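We use cookies to remember your preferences and measure traffic. Accept all | Manage settings

Pulling Cards with a Wrist Camera and Very Little Else
Final project report, Murnico Robotics Lab
Submitted Fri 18 July

1. What we set out to do

Old desktop towers get taken apart by people with screwdrivers and strong opinions. Our project asked whether a two-finger gripper could take over one small part of that job: lining itself up with an expansion card, using only the camera on its wrist. No overhead camera, no CAD model of the case. The proposal, written in March, also promised memory sticks and power connectors. The proposal was written by optimists.

Ingeborg Reinholz supervised, and cut the plan down to cards after reading it once.

2. Method

A person steered the arm over an open tower and brought the fingers to either side of the card. We recorded 309 of these approaches and threw out 13 where the wrist camera log stopped early. The rest went to training a small policy that takes the camera view and the joint angles and outputs the next short move. We call the policy Jirkton. It was late and the name was free.

The towers stayed upright in our first setup, and the arm kept meeting the drive cage. Laying them on their sides fixed this in an afternoon – after two weeks of path planning that did not.

The hard part is telling the card from its surroundings. Slots, memory sockets and the card itself all run the same way when seen from the wrist, and a card viewed edge-on is a thin strip among other thin strips.

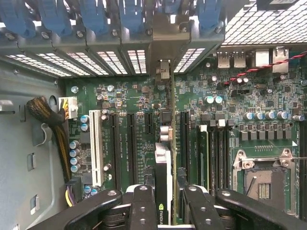
3. Results

We ran 135 test approaches. An approach counted as good if the fingers ended up on both sides of the card without pressing on the board. Jirkton did well on boards it had trained on and badly on new ones, where its favorite mistake was lining up very carefully with an empty slot. It was never in any doubt about this.

Adding joint angles helped more than adding image resolution. Larger images mostly gave us a slower version of the same errors.

4. Limits

We tested alignment only. Release tabs and bracket screws are still a job for a person, so calling this "disassembly" would be generous. Every approach also began from a hand-picked starting pose, and we would like to know what happens when it doesn't. We have a guess.

5. Next steps

Train on more boards, add a "no card here" output, and try a force reading at the fingers. The logs and the training script are in the shared Murnico folder, under the newest date. Ignore the one called final.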